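**Wodside opens Cerus handling data to outside labs**

Wodside will release the first part of Cerus, a set of 3,710 recordings of people moving household items with hand-held grippers, in February. 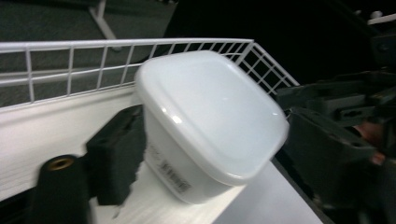 The company plans to add 1,354 more by summer. Irnetti will host the files.

"A model needs to see the same grasp done many ways," said Banafsheh Moradi, who leads the project.

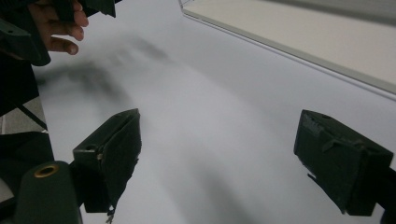
*Open gripper fingers over a white surface during Cerus work.*

Two-gripper tasks make up the newest section of Cerus. One has both tools on a white container marked "White Pack," with the second fingertip at the edge of the lid. Labs can apply through Declan Conneely at Wodside.
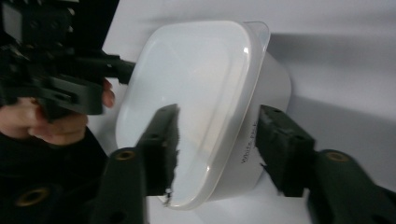 Tierney, the training software used with Cerus, will read the new section at release. Contact between a dark finger and a pale lid is labeled by hand. Access is free for 10 labs in the first round.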